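Ploston
Claimed against measured sizes for household sundries

Maintainer: Mavis Whitlock
Version: 2
Rows: 406
Format: CSV, UTF-8, one row per pack

What this is

A table of small household goods comparing what the packet says with what a ruler says. It covers string, candles, cocktail sticks, skewers, pegs, freezer bags and drinking straws. I started it after reading one too many listings that promised "extra long" and gave no length.

I would not call it a survey. The goods came from shops I could reach and sellers who would post to me, and that skews it badly towards cheap stuff. If you want to say anything about the whole market, look elsewhere.

Columns

item_type: plain name, lower case
label_mm: length printed on the pack, blank if none
measured_mm: median of 15 pieces
pack_claim: count printed on the pack
pack_count: count found in the pack
source: shop or online
notes: free text, often grumpy

Known problems

93 rows have no label_mm at all. Do not fill these in with the average, as somebody did with version 1 and then wrote to tell me the makers were remarkably accurate.

Candles were measured without the wick in the first batch and with it in the second. The notes column says which. Freezer bags are measured flat, and I don't much trust the results for anything with a zip.

Two suppliers, Reren and Damasceno, appear to sell the same pegs. I have kept them apart – I can't prove it, and the counts differ.

Skewers

Wooden skewers are measured tip to tip, including any rounding at the end. Split ones are left out, which probably flatters the makers.

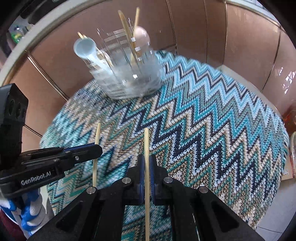 Fig. 1. Wooden skewers, upright, rounded tip showing on one.

Use and credit

Free to use, with the name Ploston given somewhere. The Stidorari price list used to be merged in here but was taken out in October, as half its prices were for different pack sizes. Please don't ask for it back.

Corrections are welcome if they come with a measurement. "Looks wrong to me" will be read and then ignored.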